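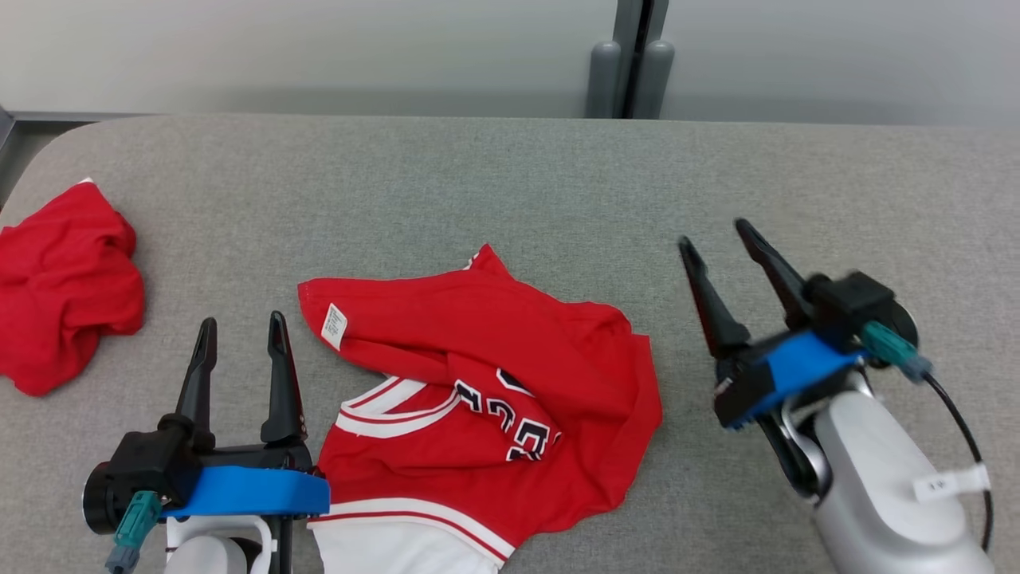 Club scoring for mixed-distance cross country league: how to handle incomplete teams?

Posted by tullerow_results in Running > Club Admin

I look after the results for a small winter league, the Tullerow league. We have 7 fixtures, October to March. The senior men and senior women run separate races at each fixture, and the distances vary with the venue.

Our team rules say four to score for men and three for women, lowest total of finishing positions wins. What the rules do not say is what happens when a club turns up with fewer than the scoring number. Until now the previous results person simply left them out of the team table for that fixture, which was fine while the season table was based on best five results. This year we changed to all fixtures counting, so a club that misses one team result has a blank in its column, and a blank treated as zero in a lowest-score-wins table puts them top. I spotted it before it was published, but only just.

Options I have considered:

1. Incomplete team gets last place plus one for that fixture.
2. Missing scorers are each given a position equal to the number of finishers plus one, and the team is scored as normal.
3. Go back to best five.

Option 3 needs a rule change at the AGM and so cannot happen before next season. I would like something that can be applied now, is easy to explain to team managers, and works in a spreadsheet. Also, do guest runners get removed before the positions are worked out or after? Our rules say "guests shall not score", which can be read either way.

For scale, the largest field last season was the women's and men's races together at the park venue, and the full season came to 2,690 finishes.

hillrep_velance

Option 2, with one change. I have scored the Velance winter series this way for several seasons.

The penalty position should be the number of eligible finishers in that race plus one, and every missing scorer gets the same figure. Do not increase it for each missing runner. If a race has 30 eligible finishers and a club has two men home in 5th and 11th, its score is 5 + 11 + 31 + 31 = 78. It is then ranked against the complete teams as normal.

You need one further condition: a minimum number of actual finishers before a club can be scored at all. We require at least one. A club with nobody in the race is given last place plus one in the team table for that fixture, where "last place" means the number of teams scored. Work that out race by race. If you carry a fixed figure through the season, the penalty becomes too lenient at the well attended fixtures and too harsh at the small ones.

The effect you will see is that a club with three good runners and one missing can beat a club with four slow ones. Some team managers dislike this. If yours will, add a line saying incomplete teams rank below all complete teams, and use the penalty total only to separate the incomplete ones. Both versions are workable. Decide which one you want before looking at any results it would affect.

On the season table, do not add up the raw race scores. Add up the team placings from each fixture (1 for first team, 2 for second and so on). Raw totals give the bigger fixtures far more weight than the small ones.

Guests: remove them first, then renumber. A guest who finishes 3rd should not push every league runner behind them down a place for team purposes. Keep the original finishing position in its own column for the published individual results, and put the team position in a second column. In the spreadsheet, a running count of rows where the guest column is blank will do it, provided the sheet is sorted by finish order. Check for dead heats by hand.

mudlark77

we just do best 5 and if you havent got a team you havent got a team. never had a complaint in the Suvarna league. bit late for you though if its already been changed

Reply from tullerow_results

Thanks. Ranking incomplete teams below complete ones is probably the easier version to get past our team managers, so I will propose that as an interim ruling. Placings instead of raw totals is already what we do, I should have said.

The renumbering is where I have been going wrong. I was taking guests out of the team table but leaving everybody else on their original position. I will rework the October and November fixtures and see whether any team placings change.

spikes_and_tape

Mostly agree with hillrep_velance, with a few points on the practical side.

Check what your rules say about second claim runners. In many leagues they run as guests, in others they may score for the second claim club if the first claim club is not in the league. If they are entered in the same column as guests you will remove people who ought to be counted. Use two separate codes.

A club's B team needs thinking about as well. If you score B teams, a club with seven men has one complete team and three runners towards the next. Apply the penalty to A teams only. Otherwise every club with one runner left over generates an incomplete B team and the table becomes very long.

Disqualified runners should be removed before renumbering, the same as guests. Runners who did not finish do not count towards the finisher total used for the penalty.

Some leagues use paid software for this. We tried Truvura for one season and went back to a spreadsheet, as we could not get it to apply the incomplete team rule the way ours is written. It was fine for the individual results. If you stay with a spreadsheet, keep each fixture on its own sheet and lock it once the protest period has ended. Ours was a single sheet with over 4,000 rows before anybody split it, and one bad sort put half the club names against the wrong runners.

Finally, if you correct the October and November tables, publish the corrected versions with the word "amended" and the month at the top, and send them to all the clubs, including those whose placings have not moved.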